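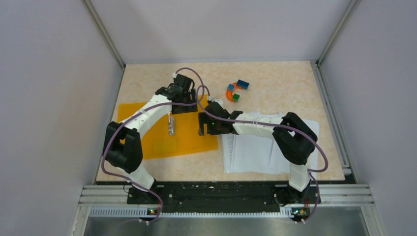

Proyecto Lutmont: memoria de compras y presupuesto
Equipo: Clementina Nogueira, Vikas Sandhu, Radoslava Kollár
Tutor: Cor Timmermans

3. Presupuesto

El departamento nos concedió 1.768 euros, cifra a la que se llegó por un procedimiento que el tutor prefirió no detallar. Con eso había que cubrir la celda de dos brazos, el cableado y los repuestos. En marzo nos pareció una fortuna.

3.1. Lo que se compró

Los brazos se llevaron casi todo. Pedimos oferta a Plasurgate y a Jeltley; Jeltley era más barata hasta que leímos los portes. La estructura es de perfil de aluminio con paneles grises, y ahí Vikas defendió el perfil bueno con una pasión que no le habíamos visto en ninguna asignatura. Los cables son morados. Había negros, con 49 días de plazo de entrega.

3.2. Lo que no se compró

Los objetos para las pruebas de agarre no tienen partida propia. Usamos folios impresos, una lámina naranja translúcida y unas piezas de juguete: un arco naranja y varios bloques pequeños. Coste total: cero euros, más una conversación incómoda con el sobrino de Radoslava.

3.3. Previsión para el segundo curso

Proponemos reservar 40 euros para sujetar el cable por encima de los codos — ahora hace bucles muy fotogénicos — y pedir desde el principio una pinza de repuesto para cada brazo. La placa de montaje negra está rayada, pero aguanta y no se sustituye.

Queda pendiente la factura de los portes, que Cor tiene «localizada».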